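Lundi soir, novembre

La pluie n'a pas cessé depuis ce matin et j'ai fini par renoncer au jardin, ce qui m'a laissé tout l'après-midi pour les lettres de ma grand-mère. Je m'étais promis d'en lire quelques-unes seulement, et me voilà à la quarante-septième, avec une tasse de thé oubliée sur le radiateur et le dos en compote !

Elle écrivait à sa sœur tous les quinze jours, toujours sur le même papier pelure, et elle parlait de tout : le prix du beurre, les fiançailles ratées de la voisine, un chapeau qu'elle n'osait pas porter à la messe. J'ai retrouvé le récit de son voyage en train jusqu'à Prague, en 62, que je croyais perdu. Elle y décrit un logeur, Matěj Hudec, qui lui servait une soupe à l'ail si forte qu'elle en rêvait encore au retour — et moi qui la faisais enfant, cette soupe, avec elle, sans savoir d'où elle venait. J'en ai eu les larmes aux yeux, toute seule dans ma cuisine, comme une vieille bête.

J'ai appelé maman pour lui lire le passage. Elle ne se souvenait pas du nom, mais elle se souvenait très bien du chapeau (vert, avec une plume, paraît-il affreux). Nous avons parlé une heure, et elle m'a fait promettre de tout recopier avant Noël. Je voudrais bien, mais l'écriture devient minuscule dans les dernières années et il me faut la loupe pour une ligne sur deux.

Demain, j'essaie la soupe. Il me faut de l'ail, du cumin, du pain rassis, et de la marjolaine si l'épicier en a.

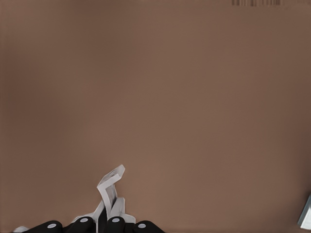

## Mardi matin

Plus de marjolaine chez l'épicier. J'ai pris du thym, et tant pis pour M. Hudec.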